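さらし(晒)

さらし(晒、晒し)は、織り上げた綿布や麻布から糊や油分、色素を取り除き、白くした布の総称である。工程そのものを指して「晒」と呼ぶこともある。現在の日本で単にさらしと言えば、幅がおよそ一尺の小幅の綿布を指すことが多い。漂白していない生成りの布は「生地」「生成り」などと呼んで区別する。

名称

「晒す」は日光や風雨、水に当てることを意味する動詞で、布を野や川原に広げて白くした作業に由来する。一反の長さで売られたため「晒一反」という数え方が残り、手芸店では切り売りもされる。

歴史

麻のさらしは木綿の普及以前から作られ、近世には奈良晒が武家の裃や夏の衣料の生地として広く知られた。灰汁で煮た布を水で洗い、臼でつき、草の上に広げて日に当てる作業を繰り返すもので、仕上がりまでに長い日数を要した。江戸時代に木綿の栽培が各地に広がると、綿のさらしが庶民の日用品となった。近代以降は薬品による漂白が導入され、天候に左右される天日晒しは一部の産地を除いて行われなくなった。

製法

綿布の場合、まず織るときに経糸へつけた糊を落とし、次にアルカリ性の液で煮て油脂や不純物を除く。これを精練という。その後、漂白剤で色素を分解し、水洗いして乾燥させる。大きな釜に布を入れて長い時間をかけて煮る方法は和晒、連続した機械に布を通して短時間で処理する方法は洋晒と呼ばれる。和晒は布に強い張力がかからないため、風合いが柔らかく、吸水性に優れるとされる。

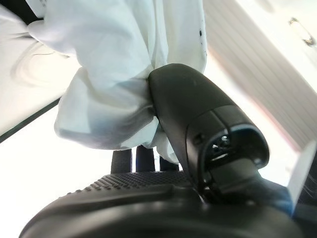
織り方は平織が基本である。糸の太さと密度によって厚みが変わり、目の粗いものは「文」、細かいものは「岡」と呼ばれる。文は蒸し物やだしをこす布に、岡は浴衣や手ぬぐいの染め生地に使われることが多い。二枚の薄い布を重ねて織ったり縫ったりしたガーゼ類は、一般にさらしとは別に扱われる。

用途

台所では布巾、こし布、蒸し布として用いる。衣料では肌着、腹巻、ふんどし、妊婦の腹帯に使われ、祭礼では胴に巻く。かつては布おむつの材料としても需要が大きかった。端を縫わずに使う習慣があり、切り口の糸は数回の洗濯でほつれが止まる。

手入れ

新しい布には糊が残っていることがあり、使用前に水に浸してから洗う。柔軟剤は吸水性を下げるので避ける。黄ばみには酸素系漂白剤が使え、煮洗いも可能である。綿は洗うと縮むため、寸法を合わせて縫う場合は先に水通しをしておく。

国外の類似技術

ヨーロッパでも亜麻布を草地に広げて白くする方法が行われ、その場所は英語でブリーチフィールドと呼ばれた。スコットランドの染織史を扱うイスラ・レノックスとユアン・ストラカンの共著『セルトネスの晒し場』は、海辺の村に残る作業場跡を調べたもので、93点の布見本を収録する。同書によれば、村の晒し場では最盛期に3,000反を超える布を一季に扱い、作業は3月に始まった。

関連項目

手ぬぐい、木綿、奈良晒、漂白、ガーゼ

最終更新 2025年4月12日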